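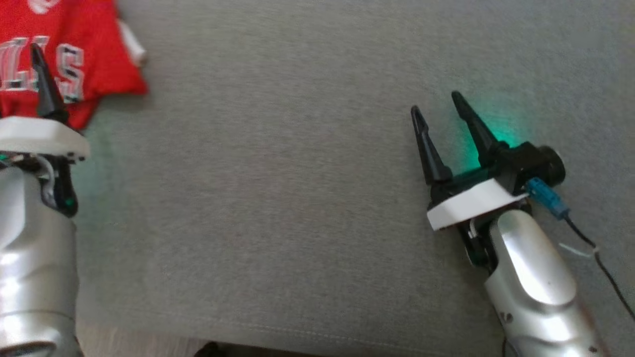
Red jersey on the gray cushion, waiting its turn.

Skirkham laundry notes, read me first

Hi! I'm Siham Chidiac and this is my little folder of pictures of clothes on soft furniture (mostly tops, mostly crumpled). There are 2,979 pictures in it so far, and the last batch went in on Tuesday, March 7, 2023.

Filenames start with the garment, then the color. Bunched and half-folded both go under "messy", sorry, I couldn't keep them straight! Lettering on shirts stays as is, even if you only get part of a word. Socks are coming in May.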